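Sorting Small Household Waste in a Shared Bedroom
Project report, Materials and Environment course, Lorkville

The net sleeves that protect fruit in shipping are among the lightest items in household waste, and they take up far more room in a bin than their weight suggests.

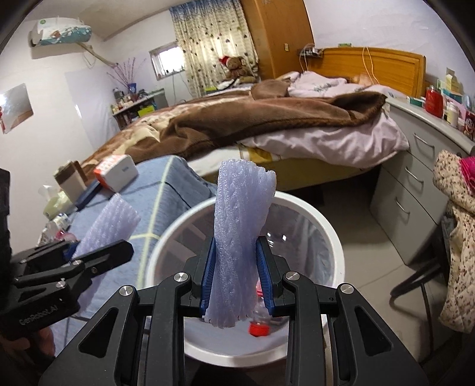

1. Background

Foam mesh sleeves are sold around pears, apples, mangoes and some bottles. They are usually made of expanded polyethylene, which is mostly air. A lined bedroom wastebasket fills quickly when sleeves go in whole, and the bag is then tied and thrown out with very little in it by weight. The lavender sleeve over the white basket is typical of the long type we worked with. The small plastic bottle with the red cap at the bottom of that basket belongs to a different waste stream and should be kept apart from foam.

The project asked two questions. How much bag space do sleeves use in a room with one basket, and does a simple change in handling reduce it?

2. Room and materials

The work was done in a bedroom with two beds, a wardrobe and a drawer cabinet. Storage surfaces in the room were already in use, so a second full-size bin was ruled out at the start. The bed with the blue sheet served as a holding surface for boxes, paper bags and tissue packs before sorting.

Sleeves came from fruit bought at the Bernel market over one month, August. The total was 28. Clear liners were used throughout so that fill height could be read without opening the bag.

3. Method

Volume was measured with a 2000 mL kitchen pitcher. Sleeves were placed in it first as received, then flattened and rolled from the frayed end. No weight was placed on top. A reading was taken at the highest point of the foam after one minute.

The Cokton recycling guide used in class lists foam netting as general waste unless a drop-off point accepts it. We followed that rule and did not mix sleeves with bottles.

4. Results

Dropped in whole, 37 percent of the first batch stood above the pitcher rim and had to be read again in a second filling. Rolled sleeves from the same batch stayed under the 1000 mL line. Rolls held with a paper band kept their size; rolls without a band opened again within a few minutes — the longer sleeves fastest.

5. Limits

Only one room was tested, and sleeve length was not controlled. The Maes scale available to the group could not register a single sleeve, so weight was left out of the results. A repeat should use sleeves of one length and a narrower container.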